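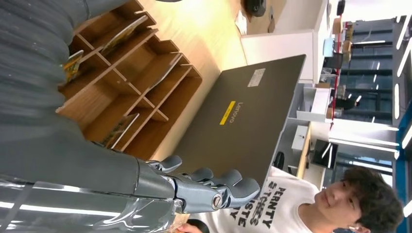
Skorville Flood Warning Network

The Skorville Flood Warning Network is a system of river gauges, sirens and telephone messages serving the town of Skorville and the farming district of Prakport, downstream on the Aryee River. It is run by the Skorville district council and operates all year, with extra staff rostered during the wet season.

History

Before the network was built, warnings were passed along by a telephone tree. A gauge reader at the Aryee road bridge rang the police station, and each household on the list rang the next. The system failed in a night flood when the exchange at Prakport lost power, and several farms on the lower flats were cut off without notice. A council report written by engineer Retno Kusuma recommended automatic gauges and a siren that did not depend on the telephone exchange. Most of its recommendations were adopted, although a proposed second siren at the Prakport sale yards was left out on grounds of cost and was only added later.

Equipment

The network has 35 gauges on the Aryee and its main tributary, Cornitis Creek. Each gauge reports its level by radio, with more frequent readings once the water passes a set height. There are two sirens, one on the Skorville fire station and one at the sale yards. Both have battery backup.

Gauges on Cornitis Creek are harder to maintain than those on the river. The creek carries a lot of timber after storms, and the lower ones have been replaced several times.

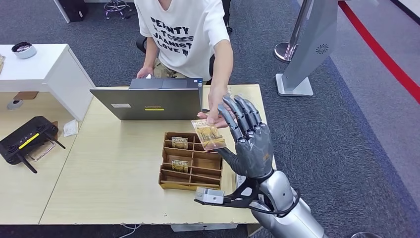 Warning levels

The network uses four levels: watch, minor, moderate and major. A watch is sent by text message only. Minor and moderate warnings add a recorded call to landlines, and a major warning also sounds the sirens. The low-lying zone covered by recorded calls takes in about 222 properties – mostly houses near the showground and dairy farms on the Prakport side.

Testing

The sirens are tested at noon on the first Thursday of each month. The test tone is short and steady, while the real signal rises and falls. Tests are put off during total fire bans to avoid confusion with the fire siren.

Criticism

Residents along Cornitis Creek have complained that the creek rises too quickly for the watch level to be of much use. Visitors at the Prakport camping ground are not on the call list and rely on the siren or the site manager.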